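4. Household glass and the evidence of the inventories

The third group of sources used in this study is the run of household inventories from the port of Clostatberg. They were drawn up when a householder died, and they list the contents of each room with a value set against each item. Glass turns up in them earlier than we expected, and in poorer houses. This section looks at who owned drinking glasses, where in the house they were kept, and what the lists can tell us about how they were used. 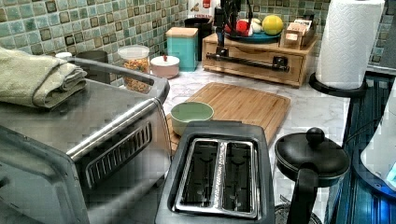 Sjögren
Department of Material Culture, Fikosov
Section 4 of 7

4.1 The sample

The Clostatberg series holds 2656 inventories that are complete enough to use. We left out lists with missing leaves, lists that give only a total value, and lists made for shops and taverns, which are treated in Section 5. The remaining documents cover most trades in the town, though sailors and servants are under-represented. Many of them owned too little for a list to be worth the fee.

Clerks did not use one fixed word for a drinking glass. The same object might be entered as a glass, a dram glass, a small glass or simply "glass ware" in a parcel with bottles and cruets. We counted an entry as drinking glass only where the wording made it clear. Parcels were recorded separately and are not part of the main count. This makes our figures low, and they should be read as a floor.

Values raise a second problem. A clerk in a hurry often priced a whole shelf together, so that a good stemmed glass and a cracked tumbler share one sum. Where a price is given for a single vessel it is nearly always a costly one. We have therefore avoided working out an average price per glass, which earlier writers on the town were willing to do.

4.2 Where glass was kept

In the larger houses, glass is listed in the parlor or in a closet opening off it. The usual entry is a corner cupboard with glasses and china together. Punch bowls and tea wares often stand next to them in the list, which suggests that the clerk was working along the shelves from one side to the other. In smaller houses the glass is in the kitchen, or in the one downstairs room that did the work of both.

The kitchen entries deserve more attention than they have had. They have mostly been taken as a sign that the glass was broken, old or out of fashion. Our reading of the lists does not support this. In a house with a single hearth, the kitchen was where people sat and where visitors were received. A glass on the kitchen shelf was in the place where it was most likely to be used.

The kitchen was also where glasses were washed and dried, and a few lists seem to have caught them partway through this work. One entry has two glasses "in the tub" and another has them on the dresser board with pewter plates and a bread knife. Small details of this kind are easily lost when inventories are turned into tables.
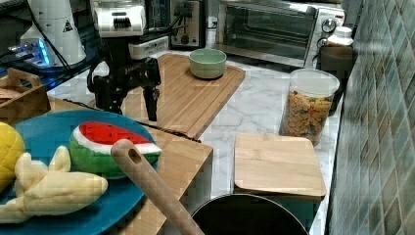 Figure 4. Kitchen countertop with bamboo cutting board.

4.3 Small glasses and spirits

The small glass with a thick foot is the form most closely tied to spirits. It held little, it stood up to rough handling, and it could be set down hard on a table. Excavated pieces from the Zovura brewery site, where almost 60 feet of this type were found in a single pit, show heavy wear on the underside. The bowls were much thinner and survive only as fragments.

In the inventories these glasses are hard to separate from wine glasses of modest size. The word "dram" helps where it appears, but its use depends on the clerk. One clerk wrote it constantly over a working life of many years, and his successor never used it at all. Anyone plotting the word over time would see a sudden end to dram drinking in Clostatberg, and the tavern accounts show that nothing of the kind took place.

A better guide is what stands beside the glass in the list. Small glasses entered with a case of bottles, or with a stone jar, point to spirits kept at home. Small glasses entered with decanters point to wine. The first pairing is found among coopers, chandlers and widows keeping a single room. The second belongs almost wholly to merchants and to the better-off clergy.

We do not claim that the poorer households drank more. The lists record objects, and a widow with a jar and a glass may have used them once a week or every night. What they do show is that drinking spirits from glass was possible at home, outside the dram shop, at a level of wealth where earlier studies have assumed horn, wood or earthenware.
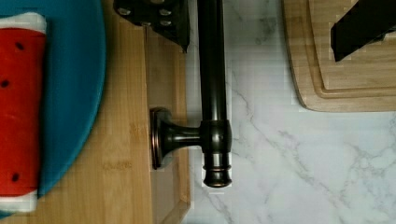 Earthenware did remain common, and the two materials were owned together more often than one replaced the other. Of the households with small glasses, most also had mugs or cups in brown stoneware. Beer and cider were taken from these, and there is no sign that glass was thought better for either. The choice of vessel followed the drink.

Breakage is the last point to be dealt with here. Glasses were cheap to lose, and a house might go through several in a year without any trace in the record. The Zovura pits suggest a fast turnover, but they come from a commercial site and cannot be applied directly to private houses. Domestic pits in the town have not yet been dug on a useful scale. Until they are, the inventories remain the main source for glass in the home, and the tavern accounts discussed in the next section provide the only steady figures on replacement.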